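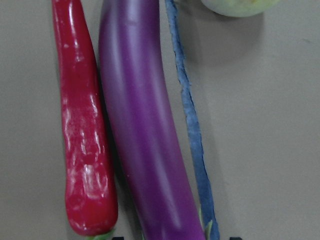 Growing food on a shared plot — notes for Ancombe library talk, 19 September 2022

Wait for the tea queue to sit down. Thank Nour Sayegh for the room and the extension lead.

Start with the waiting list. When I put my name down at Grarkside there were 436 people ahead of me. I was told to be patient. I bought a spade instead, and it lived in the hall for years, where visitors admired it.

Ask: who here is on a list now? (Hands.) Who has forgotten whether they are? (More hands, usually.)

Then how four of us ended up sharing one plot. Issa Haddad's name came up, he had a bad knee and a good car, and he rang round. Explain that sharing is allowed at Grarkside provided one person signs for it and takes the blame.

The money. Rent split four ways. Water is extra. Seeds we each buy in secret, which is how we came to own 12 packets of the same beetroot. Pause here. Beetroot gets a laugh in some towns.

What to agree before anyone digs:
Who waters in August.
Whether a shed is a shared dream or just Fulgencio's.
What happens to the glut. Courgettes left on a doorstep count as littering after the second week.
How someone leaves. We had no rule for this when Randa moved to Goma Road and took the rhubarb with her. Legally it was her rhubarb. Feelings are still being had.

Chillies and aubergines: be kind but firm. Someone always asks. They want warmth, a long season and a windowsill you don't need for anything else. Start them early indoors, and read the packet twice. If you have no greenhouse, grow beans and go to the shops.

The quarrel about the hosepipe. Keep it under two minutes. Do not do the voices, Imad Rizk may be in the audience.

Slugs — skip if running late. If not, 13 remedies tried, read out the list at speed, finish on the beer.

Questions, 20 minutes. If it goes quiet, mention compost. Leaflets are on the table by the door, and I need the pen back.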